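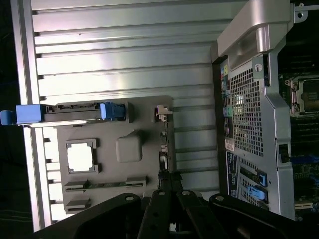 Drultberg parts tray, grey, with a drive carrier across the top edge.

Drultberg Parts Tray for Desktop Repair
Supplied by Candedik
Page updated 1 Aug 2002

The Drultberg is a moulded plastic tray for holding small computer parts while a desktop machine is open on the bench. It sits next to the case and keeps cards, drives and modules upright or flat until they are needed again. It has no moving parts and needs no power.

The tray is grey throughout. It has a square opening with a thin moulded surround, and beside that a raised block. Below these are two slots, one long and one short. The long slot is meant for boards and memory modules stood on edge. The short slot takes narrower pieces. A drive carrier can be rested across the top, where its handle is easy to get hold of.

The tray weighs 500 g. It is sold singly or in packs of 5.

Setting it up

Put the tray on a level surface close to the machine. Either side will do, but most people want it on the side of the hand they work with. Leave enough room to open the case fully and to lay the side panel somewhere else. The panel should not go on top of the tray.

Load the long slot first. Push boards down only as far as they go easily. If a board is tight, take it out and try it the other way round before using any force.
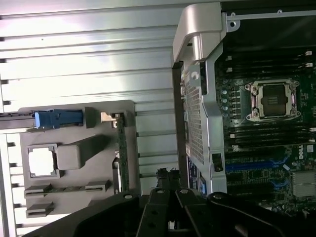
Can the tray be left loaded overnight?
It can, as long as the parts are standing freely in the slots and nothing heavy is resting on them. Cover it with a clean cloth if the room is dusty.

Working with the case open

The tray suits desktop towers laid on their side. Set it along the edge of the case nearest the expansion slots, so that cards travel a short way and do not pass over the processor socket or the memory. Smaller cases can be turned to suit.

Ivan Hutsuliak of our workshop tested the tray in June over 21 strip-downs and made one change to the moulding, which was to round off the corners. Trays from the earlier run have square corners and are otherwise the same. They can be used side by side.

Screws should go in a separate pot. The openings in the tray are not closed at the bottom and small items will drop through.
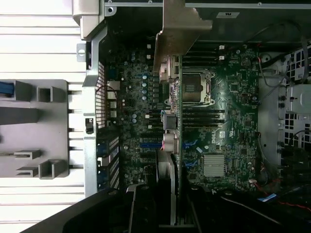 Cleaning and care

Wipe with a damp cloth and a little washing-up liquid. Dry fully before use, paying attention to the inside of the slots. Do not use solvents or put the tray in a dishwasher. Keep it away from soldering irons and heat guns.

Crumbs of plastic or old label can build up in the long slot. A soft brush will clear them.

Larger benches

Two trays can be placed end to end if the job involves more than one machine. Mark each with a label on the outer edge. Repair rooms with several benches usually order one tray for each open tower and keep a spare on the shelf. 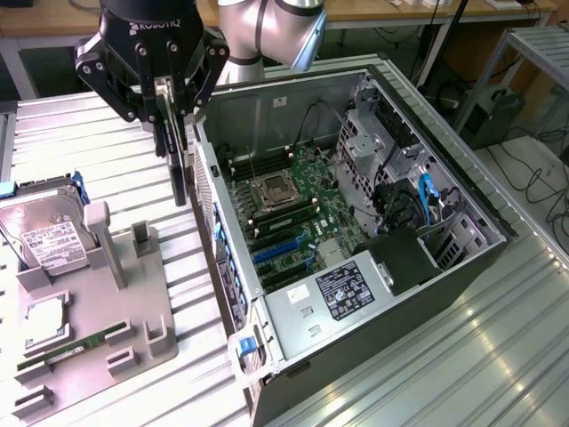
Ordering and returns

Orders go out from our Zariņš store. Unused trays may be sent back within 30 days in the original box. For packs, we can take back single trays if the rest are kept.

The Manier tray is a different size and its lid does not fit the Drultberg.

For bench layouts, bulk orders or spare labels, write to Wilma Jansen at the Candedik sales desk. Please say whether you have the earlier square-cornered trays.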